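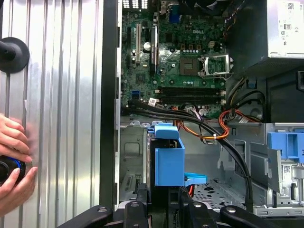 Figure 1. Desktop tower on its side, inside exposed. The board carries a DELL logo.

3.2 Collection and sorting of discarded office equipment

Drop-off records came from two towns, Pillau and Destov. Both take old computers for free, both log by weight and by item. Pillau opened its site in August, Destov's is older. We used the paper logs and not the online ones - the online ones skip anything brought in after hours.

In all, 300 items were logged. Desktop towers (the type in Figure 1) made up 64 of them. The rest was mostly printers, screens and loose cables, which Destov weighs together and Pillau does not. This made the cable figures hard to compare and we leave them out of the tables.

Households were asked why they had kept the machine so long. Answers were short. "Did not know where to take it" was the most common, then worry over files left on the drive. Cost came up only in Destov, where people still remembered the old fee. Same pattern as in Chacko's earlier survey of Troltano, though his sample was offices only.

Storage time was longer than we expected. Median of 8 years in Pillau, shorter in Destov. Self reported, so treat with care. Two people gave the year of purchase instead of the year they stopped using it, and we droped those answers.

Sorting was done by Béla Sárközi and Sivaprasad Chacko, seperately, using the same sheet. Where they disagreed the item was looked at again on the Tuesday. Most disagreements were over "reusable" versus "parts only". The sheet gives no rule for a machine with no drive in it - we counted those as parts only. Tam was left out of this section, its logs list weight but no item type.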